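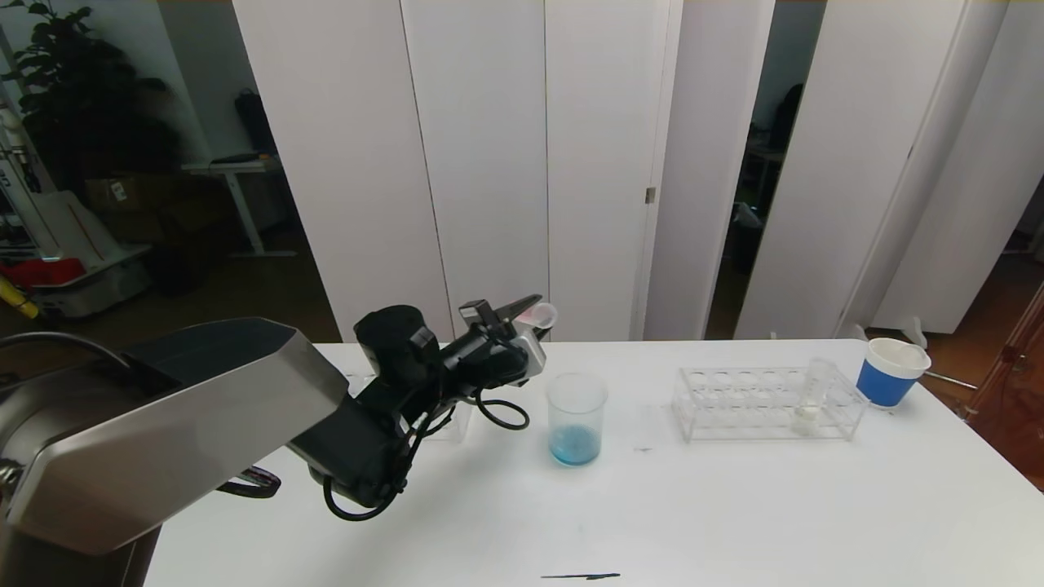 2020-01-11
By the Lumanlan demonstration staff

4.2 Setting Up the Table for Open Day

This section covers the bench demonstration with the Flitar arm. Allow 55 minutes before doors open.

1. Stand the white partition panels behind the table. Lock the hinges.

2. Place the beaker with the blue liquid within reach of the gripper. Keep the level low.

3. Set the clear test tube rack to the right of the beaker. Load one tube in the right section.

4. Check the cables under the wrist. They must hang free of the glassware and the rack through the full move.

NOTE: Slack is needed at the wrist. Do not tie the cables tight to the arm.

5. Start the Hosent controller and load program 28. Run it 3 times at low speed with no visitors present.

6. Confirm that the gripper closes on the small white cup or cap without crushing it. If the cup slips, lower the approach height by 2 mm and repeat step 5.

CAUTION: Keep visitors on the far side of the floor tape while the arm is powered. Press the stop button before reaching over the table.

For shutdown, see Section 4.3. Vollcombe site settings are listed in Appendix B.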